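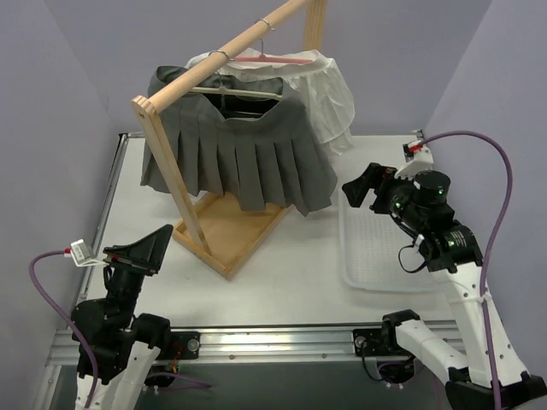
Van Acker and Otell Announce School Uniform Exchange Across the Plondberg District

PLONDBERG, 20th February -- Van Acker, the family-owned schoolwear retailer, and the textile reuse association Otell today announced a district-wide exchange program for school uniforms. From June, families with children at any of the 17 participating schools in the Plondberg district will be able to hand in outgrown uniforms and collect replacements in another size at no charge.

The program follows a pilot at Idwood School, where 1,110 items changed hands over the last school year. Skirts and trousers made up the largest share, followed by sweaters and blazers. Shirts were accepted during the pilot but will be handled separately in the wider program, as collars and cuffs tend to wear out before the garment is outgrown.

"Parents at Idwood told us that the hardest purchase of the year was the second skirt, the one bought in March when the first no longer fits," said Armelle Lecomte, Director of Community Programs at Otell. "A uniform is made to last several years, and most children wear it for one. We wanted a way to keep good clothing in use that did not ask families to fill out forms or explain their circumstances."

How the exchange will work

Each participating school will have a collection point open during regular office hours. Items should be washed, with name labels removed where possible. Garments will then be taken to the Otell workroom in Plondberg, where staff will check seams, zippers, pleats and hems and carry out small repairs. Items that meet the standard will be pressed, sized and returned to the exchange. Those that do not will be taken apart for lining fabric, buttons and fasteners, which the workroom uses in its own mending.

Families may choose from the exchange stock at the Van Acker store on the market square or at one of the fitting days held at the schools. No proof of income is required, and a family does not need to hand in an item in order to receive one. Each child may receive up to two complete sets per school year. Requests beyond that number, for example after a fire or a move from another district, will be considered by the school office.

Because several schools in the district share the same gray skirt and trousers, most lower garments can be passed between schools without alteration. Sweaters and blazers carrying a school crest will be returned to the school they came from.

Support from Van Acker

Van Acker will provide storage, fitting space and transportation between the schools and the workroom for the first three years of the program. The company will also add 200 new garments to the opening stock, chiefly in the largest and smallest sizes, which were in short supply throughout the pilot.

"We have dressed the children of this district for 40 years, and we know that some of our skirts have already been through three or four sisters," the company said in a statement. "The exchange gives that practice a proper home. We will continue to sell new uniforms to the same specification, with deep hems and waistbands that can be let out, so that what we sell this year can be worn again by someone else."

The company confirmed that repair materials, including matching thread and replacement zippers, will be supplied to Otell at cost. Staff from the store's alterations department will lead two training sessions for workroom employees before the program opens. The sessions will cover the resetting of pleats, the replacement of waistband elastic and the care of wool blends.

Participation and next steps

Schools have been asked to name a contact person and a suitable room for fitting days before the end of the current term. A short guide for parents, setting out which items can be accepted and how to prepare them, will be sent home with pupils ahead of the opening. Sports clothing, footwear and hosiery are not included at this stage. Otell and Van Acker will review that decision after the first full year -- with particular attention to winter coats, which many parents at Idwood asked to see added.

Families who wish to hand in uniforms before June may bring them to the Otell workroom, where they will be stored until the exchange opens.

About Otell

Otell is a nonprofit association for the repair and reuse of clothing and household textiles. It operates a workroom in Plondberg and offers public mending classes through the year.

About Van Acker

Van Acker is a family-owned retailer of schoolwear and children's clothing. It supplies uniforms to schools throughout the Plondberg district and provides alterations in its store.

Media inquiries should be addressed to Armelle Lecomte, Otell, Plondberg.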